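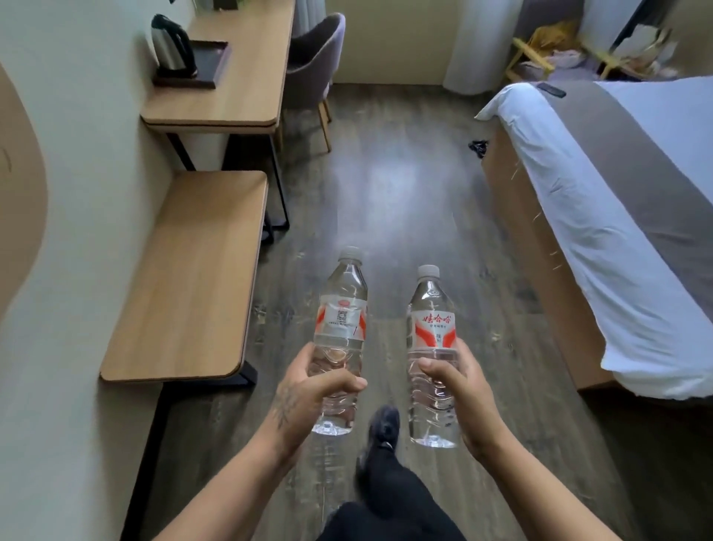
Two bottles, one floor: a day at the Skunow test rooms

The invitation said we would see a hotel room being looked after from door to window with no staff in it. Seven of us took the early train to Tulldale on 31/05/2021, and by lunch we had watched a robot drop water on the floor and then carry on as if it hadn't.

Skunow rents part of the old Hirano building, ten minutes on foot from the station, uphill. There is a sign at the gate, but it points at the loading dock, so we went in past the trash bins. Coffee was good. Then came a talk of nearly an hour by Ulises Durán, who runs the room service project, with a lot of slides about labor shortages and only one about the machine.

The work itself is simple to explain. People do ordinary room jobs, such as carrying a bottle of water in each hand from the door to the desk, and the way they do it is recorded from head height. The robot learns from that. Durán said they had 119 recorded runs of the water job alone. I asked how many of those had a person tripping, or fumbling a bottle, or finding the desk already full. He said he would have to check.

Ayane Iwasaki made one of these runs for us before the machine had its turn. A person picks up two bottles and walks, and there is not much to see. She looked at the floor, stepped around a shoe one of our party had put down as a test, and set both bottles by the kettle.

The robot's turn

It took the first bottle well, low down and upright. The second it held too near the cap. Halfway along the bed the bottle began to tilt, then slid out and hit the floor on its side. The cap came off. I had expected an alarm, a pause, anything. The robot went on to the desk, put down the bottle it still had, opened its other hand over the desk as if letting go of something, and showed a green light.

Job done, according to the screen by the door.

Tõnu Luik, the safety engineer, walked in to pick up the bottle. As he bent down, the robot turned to go back for its next load and its arm swung over the spot where his head had been a moment earlier. It missed him. He was holding the stop button and had not pressed it, and he told us so himself, which I respected more than anything on the slides.

What they said about it

Three explanations were offered before we got to the sandwiches. Durán blamed a worn finger pad. Luik thought the grip sensor on that hand had been reading "closed" all morning, so that a closed hand with a bottle in it and a closed hand with nothing in it looked the same. Iwasaki said, more quietly, that this had come up at the Clanham trial in November and that the answer then had been to move the bed.

I believe Luik. A pad explains why the bottle fell. It doesn't explain the green light, and the green light is what would worry me if I ran a hotel. Water next to an electric kettle is a small matter until the guest walks in with bare feet, trusting a screen that says the room is ready.

They did not run it again in the afternoon. We were shown the charging room instead, and a towel folder that was switched off. Yae Nishimura asked for the fault log and was told it would be sent around. I asked whether the robot would be kept from moving while a person is inside the room. Durán said that was "on the list" – he didn't say where on it.

If you want to go

Visits are by email only. Wear flat shoes, as the stairs are steel mesh. The 2:40 back is quicker than the 3:10 but you change platforms. Ask to stand by the door during the demo, and ask to see the hand sensor readings on the big screen while it runs. We didn't think of that until the train home.

The log had not arrived when I posted this.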